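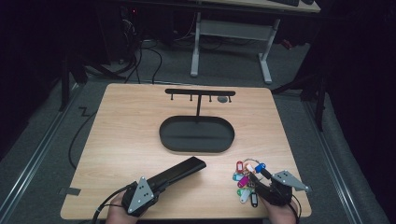 Do you need to know how to program before you join a student robotics club?

Most people in ours couldn't when they started, and a fair few still can't. If you can turn up when you said you would, write things down and do the same small job many times over without getting sloppy, there is work for you. The programming can come later, or you can leave it to the people who like it.

I get asked that more than anything else when I do the club table at orientation, so it can go at the top. The rest of this post is what we did this semester, mainly for my own memory, and partly for whoever takes over the project after June.

The project is called Lekness. It was named before I joined and I've never found out why. The club belongs to the engineering school at Potholm and it has two sides to it. One side builds wheeled robots for the inter-college competition and gets most of the attention. Lekness is the other side. We collect demonstrations by hand, with a pair of grippers you hold yourself, and then try to train a robot arm to do the same task from what we recorded. The arm is called Jemal and lives in a different building, so on most afternoons you never see it.

The task this semester was key tags. You start with a bunch of them on a ring, pick the ring up with one gripper, and get it onto a peg of the rack with the other hand steadying it or holding the loose tags out of the way. The rack has four pegs. We wanted demonstrations for all of them, with the bunch starting in different spots on the table.

It sounds easy and with your fingers it is. With a gripper in each hand it took me most of my first afternoon to get one clean hang. The trouble is the ring. It turns as soon as you lift it, the tags slide to the bottom and swing, and whatever gap you were aiming at is now edge-on to you. New people always squeeze harder when this happens. It doesn't help. What does help is picking the ring up with no tags between the jaws, then waiting for the swinging to stop before you go anywhere near the peg.

The waiting turned out to be a real argument within the group. Some of us thought pauses were bad data and that the arm would learn to sit there doing nothing. Others thought a rushed hang was worse. We tried both. The arm did pick up some odd hesitations from the slow recordings, but it also missed less, and we ended up asking everyone to pause briefly and not for ages. I put that in the handbook as "pause briefly", which I admit isn't much of a specification.

We kept 97 demonstrations in the end. We recorded a lot more than we kept. The ones we threw out were mostly ordinary failures – a dropped ring, a tag caught behind the peg, somebody's sleeve over the plate on the back of the gripper. A few were good hangs that we lost to bad file names. If you are reading this as the next person in charge, please fix the naming on the first afternoon. I kept saying I would get to it and I got to it in the second-last week.

Here is how a normal session ran by the end. We booked the room from four o'clock. Whoever got there first pulled the curtain across, checked that the table hadn't been moved, and cleared the cables so you could stand at the table without treading on one. The cables are a nuisance. They come off the bottom of both grippers and if you step to the side while reaching you can feel them tug at your wrist, and that shows up in the motion. After that we did a practice hang each, unrecorded, and then swapped over after every short run. One person on the grippers, one on the keyboard, one writing the log. If there was a fourth person they reset the table.

Resetting is the job people look down on and it matters as much as the others. We got this wrong for weeks. Whoever was resetting would put the bunch down in the same comfortable place on the right of the table, tags fanned out nicely, ring on top where it was easy to reach. When we ran the trained model on Jemal it was quite good at picking up tags from the right of the table, fanned out nicely, with the ring on top. Move them to the left and it reached for the right anyway. So we went back and made a list of starting spots on paper and drew one from a cup before each run. Dull, but it fixed most of it.

We also argued about which way the rack should face and whether the tray should be moved between runs. I was on the side of leaving it alone until the basic task worked. I still think that was right for one semester. If Lekness keeps going, moving the rack is the obvious next thing, and I'd do it in small steps.
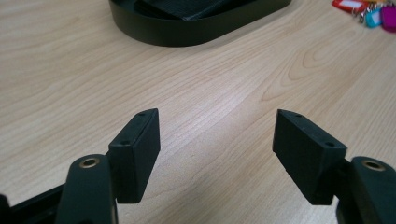
The other thing I want to write down is how we looked at the recordings, because I think we started too late. For the first month we only checked that a file existed and had a sensible length. Then one of the second years sat down and watched a whole afternoon's worth from the gripper's point of view, start to finish, and came back with a page of notes. In a good part of them you couldn't see the ring at all at the moment of the grasp. It was hidden behind a finger pad. The person holding the gripper could see it fine from above, so they had no idea.

After that we changed how we approached the bunch. Come in with the jaws open and the ring in the gap between the pads, then close. If you come in from the side you may well get hold of it, but the camera on the tool has nothing to go on. It felt slow and fussy for a day or two and then it was just how we did it. We also made a rule that everyone watches their own recordings before they go home, which takes less time than you'd expect and saves a lot of pointless re-runs the week after.

Glare was a smaller problem. The tabletop has a light wood grain and it throws back a bright patch in the middle when the overhead lights are on. We talked about covering the table with cloth. I was for it, and was outvoted on the grounds that nobody's real table is covered in cloth for the convenience of a robot. Fair enough. It didn't seem to hurt the results in any way we could measure, though we didn't measure very carefully.

Money, for those who asked. The club gave Lekness 3000 dollars for the year. We spent most of it early, on spare parts and storage drives, and then spent the second half of the year borrowing things. The key tags were cheap. If I were doing the budget again I would put more aside for replacement finger pads and less for drives, and I would ask about drives that the department already owned before buying any. They had a cupboard full.

As for results, Jemal could hang the bunch on whichever peg we asked for more often than not by the last session, provided the tags started somewhere on our list. It was better on the middle pegs than the outer ones. We think that's down to us, as people tended to do their tidiest hangs in the middle, but we ran out of room bookings before we could check. When it missed, it usually missed low, and the ring slid off the tip of the peg and back to the table. It never learned to try again after a miss. None of our recordings had a second attempt in them. We had thrown all of those out as failures, and I would keep some of them next time, with a note in the log.

We showed it at the end-of-semester open evening beside the wheeled robots. A lot of parents asked what it was for. I said that if a robot can learn to hang up keys from people showing it how, then it might learn other fiddly jobs the same way, and most of them seemed fine with that. Several asked to have a go with the grippers, and a girl of primary school age got the ring onto a peg on her second try, which annoyed everyone who had spent an afternoon learning to do it.

What's left to do before I hand over: the handbook needs the section on file names rewritten, the log sheets have to be scanned, and the paper list of starting spots should go in with them as it explains a lot of the numbering. The recordings are on the club drive in the folder marked Lekness keytags, with the rejected ones in a separate folder underneath. Please don't delete the rejected ones.

New members are welcome from the first week of next semester. Sessions will most likely be at four in the afternoon again. Wear short sleeves, or something you can push up past the elbow.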